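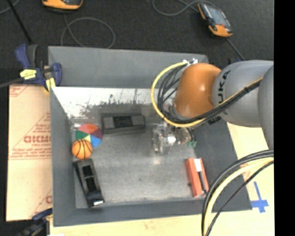

A KUKA arm and gripper over a gray bin holding mixed items.

Moynihan Opens Purchase Plan for Bin-Picking Cells

Saturday, August 28, 2021

Moynihan has approved a purchase plan for 2 bin-picking cells at its Akar returns warehouse. Each cell will consist of one arm, one gripper, a fixed bin mount and a safety scanner. Istia will act as integrator.

The specification was closed in July. It sets a minimum rate of 300 picks per hour on mixed goods, including balls, boxes and rigid cases. Bids must price the gripper, cabling and spare parts as separate lines. Cable replacement is to be quoted per cell, with labor.

Payment is staged: 80 percent on site acceptance, the balance after 2 months of operation. Floor work and power supply are budgeted under the Akar building account and should be left out of bids.

Finis, the picking software already in use at the warehouse, will be retained. Suppliers must state which controller versions they support and list any license fees by year.

Bid documents are available from the Moynihan purchasing office on request.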